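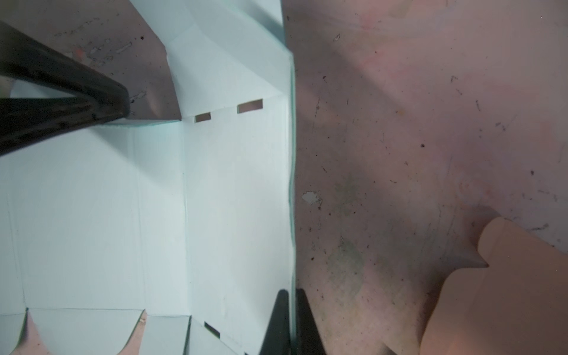
June 4, 2024

Carton board, humidity conditioning, second batch

Continuing from the Jakham samples. Blanks from Vallgate arrived in shrink wrap, 73 in the pack. Opened on arrival and racked on edge with spacers so that air reaches both faces. Majdi set the cabinet to 23 degrees and 50 per cent RH before the rack went in. Door seal on the hinge side is still poor. Taped it as before.

Purpose is to find out whether the crease stiffness readings from November were low on account of the board or the conditioning. The November blanks had one night in the cabinet and were tested straight off the rack. This batch gets two full days.

Weighing. Reference blank (marked R1 in pencil on the glue flap) logged at each check. The balance drifts if the window is open, so all weighings are done with it shut and the pan cover on. R1 had stopped losing weight by the third check, within what the balance can resolve. Treating that as settled.

Crease test. Strips cut across the long crease, folded to 90 degrees and held for 15 seconds before reading. 54 strips planned, half cut with the grain and half across. Cut with the new blade only. The old one leaves a burr on the liner side and the strip sits proud in the clamp.

First results, strips across the grain: spread is narrower than in November, mean is higher. Strips along the grain: mean is higher too, but three readings are well below the others. All three came from the same blank, near the glue flap. The crease there is shallow when felt with a thumbnail and wanders off the score line towards one end. Set that blank aside and did not drop the readings. They stay in the table with a note.

Akihiko thinks the shallow crease is a worn matrix on the cutting forme. Possible. The Clillska run used the same forme and we have 491 blanks of it in the dry store, so this can be checked without ordering anything. If the fault sits at the same distance from the flap on those, it is the forme.

Fold memory. Folded six blanks fully, released them, and measured the opening angle after one minute and after ten. Most of the spring-back is in the first minute. Narrow side panels open further than wide ones – the Dabbas board did the same last year, and we never wrote up why.

Clamp torque: the driver was left on the wrong setting for the first four strips. Those four repeated from spare material. Original values struck through, still legible.

To do:
Pull ten Clillska blanks and check crease depth near the flap.
Ask Vallgate for the forme's run count. Their sheet says service at 1,000 but gives no unit.
New door seal for the cabinet.
Majdi to recheck the RH probe against the salt pot.
Remaining along-grain strips tomorrow, same blade.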